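Dirkeck and Takonach Bus Users' Group
Minutes of the July meeting
Held in the reading room, Dirkeck Library, starting at 7 pm

Present: the chair, the secretary, members from both ends of the route, a representative of the operator (Ouazzani Coaches) and an officer from the district transport team.

Apologies were received from the school and from the surgery at Takonach.

1. Minutes of the last meeting

The minutes were agreed with one change. Under the item on the lower road, "the bus was withdrawn" should read "the bus was diverted". The secretary will correct the copy in the library folder.

2. Matters arising

The bench outside the post office has been put back. It now faces the wall of the bakery, and people sitting on it can't see the bus coming. The district officer said it was fixed to the old bolts and would need a new base if it were to be turned. Members asked for a price.

The lamp at the Mill Lane stop is still out. It was reported twice in the spring and the reference for the second report has been lost. The secretary will report it again and keep the reference this time.

Nothing has been heard about the overhanging hedge on Takonach Hill. A member who lives nearby said the lower part had been cut by the landowner but the top still catches the mirrors.

3. The 202 timetable

The operator explained the changes planned for the autumn. The first bus of the morning will leave Takonach ten minutes earlier so that it meets the train at the junction. The last bus back will stay as it is. In the middle of the day the bus will wait longer at Dirkeck Square, as drivers have found it hard to keep to time after the roadworks on the bridge.

Members were pleased about the train but several were unhappy about the midday wait. People coming from the hill villages for the surgery would arrive after the desk closes for lunch. The operator had not known about the desk hours and asked for them in writing. It was suggested that the wait could be taken at the Takonach end, where there is a toilet for the driver and somewhere to park. The operator will look at this but could not promise anything before the timetable goes to the printer.

A member asked why the printed timetable and the one on the Plolo app don't match. The operator said Plolo takes its times from a file sent by the district, and the file had gone out before the spring changes. The district officer will send a new one. In the meantime the paper timetable is the correct one. It was agreed to put a note saying so at each stop. 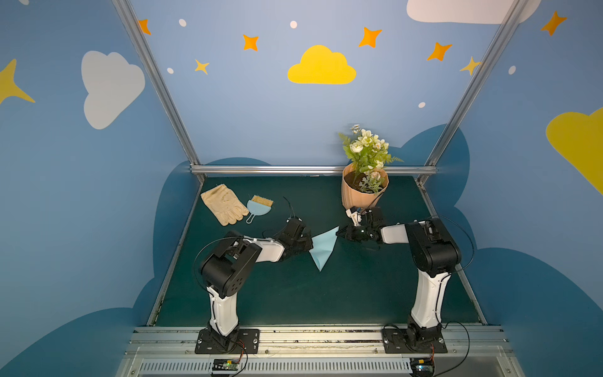
There was some talk about the typeface on the stop timetables, which older passengers find too small. The operator said the size is set by the frame – a larger frame would take larger type but would have to be bought. The district officer has two spare frames in store and will see whether they fit the poles at the square and at the surgery.

The question of a Sunday service was raised again. The operator's answer was the same as last year. There is no money for it unless the district pays, and the district officer confirmed there is nothing set aside. Members asked for it to be recorded that they still want one.

4. Passenger survey

The secretary reported on the survey forms left on the bus and in the shops. Nearly 100 forms came back, most of them from Dirkeck. Very few came from the hill villages, and it was thought the forms had run out there in the first week.

The main points from the replies were as follows.

Most people use the bus for shopping and the surgery. A smaller number use it for work, and these were the people who minded most about late running.

Many said they didn't know the bus would stop on request between the chapel and the quarry. The operator confirmed that it will, where it is safe, and that drivers have been told so. A few drivers may be new to the route and passengers should put a hand out clearly.

Several people asked for change to be given on fares. Drivers do carry a float but it is often gone by mid-morning. The operator would like more people to use the return ticket.

There were some complaints about the heating being on in warm weather. The operator said this was one vehicle with a stuck valve. It has gone back to the depot.

One form asked for a different route altogether, by way of the coast. This was noted.

It was agreed to print more forms for the hill villages and to leave them at the chapel and the farm shop as well as on the bus. The survey will be closed once these are back, and a short summary will go up in the library.

5. Shelter at Takonach

The shelter at Takonach was discussed at length. The roof leaks at the back corner and the side panel nearest the road has been scratched so badly that it can't be seen through. The district owns the shelter but says it is low on the list for repair. A member had asked a local builder, who would mend the roof for £80 if the group bought the felt.

The district officer said the group could not do work on the shelter without written permission, but that permission was likely for a repair of this size. Some members thought the district should pay, as it is the district's shelter. Others thought it would be winter before that was settled. After discussion it was agreed to ask for permission and for the cost of the work to be met from the small grants fund. If the grant is refused, the group will pay. One member asked to be recorded as against this.

The scratched panel will be left for now. The colour of the new noticeboard inside the shelter was also talked about and was left to the people at the Takonach end.
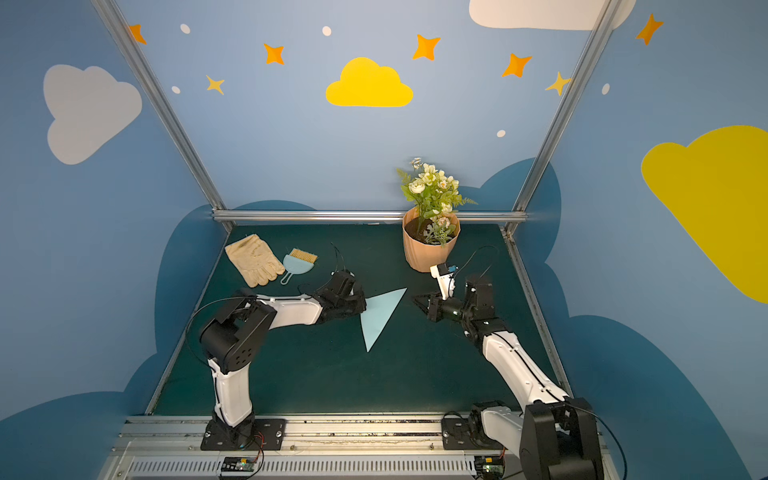
Two arms and a pale blue triangle on the green tabletop.

6. Concessionary passes

The district officer gave a reminder that passes running out this year are not renewed automatically. Holders need to fill in the form, which can be had from the library or the district office. A photograph is needed unless the old one is less than five years old. Library staff can help with the form but can't take the photograph.

A member asked whether a pass can be used before nine in the morning. It can't on this route, except from stops where the next bus would be more than two hours later. In practice that means the quarry and the top of Takonach Hill. The operator agreed that not all drivers know this and will put a notice up at the depot.

7. Market day

The autumn market will close Dirkeck Square to traffic from early morning. The bus will use the temporary stop by the fire station, as last year. Last year the sign for the temporary stop was put on the wrong side of the road and people waited there for the bus in the other direction. The operator will send someone to put the signs out the evening before, and two members will check them in the morning.

The group will have a table in the covered part of the market, next to the plant stall. Timetables and survey forms will be given out. Anyone who can sit at the table for an hour should tell the secretary.

8. Any other business

A walking stick and a child's red coat have been left on the bus and are at the Dirkeck depot.

A member asked if dogs are still carried free. They are, at the driver's discretion.

The library has asked that chairs be put back against the wall after meetings and the side door pulled shut until it clicks.

It was asked whether the next meeting could be held at Takonach, as it is some time since one was. The chapel room is free but the last bus would leave before the end of the meeting. The secretary will find out whether an afternoon would suit people better.

9. Next meeting

In September, place and time to be confirmed by the secretary. The meeting closed when the library needed to lock up.

Actions

Secretary: correct last minutes; report Mill Lane lamp; send surgery desk hours to the operator; notes for stops about the Plolo times; print more survey forms; ask about the chapel room.

Operator: look at midday wait at Takonach; notice to drivers on passes; signs for market day.

District officer: price for turning the bench; new timetable file; spare frames; permission and grant form for the shelter roof.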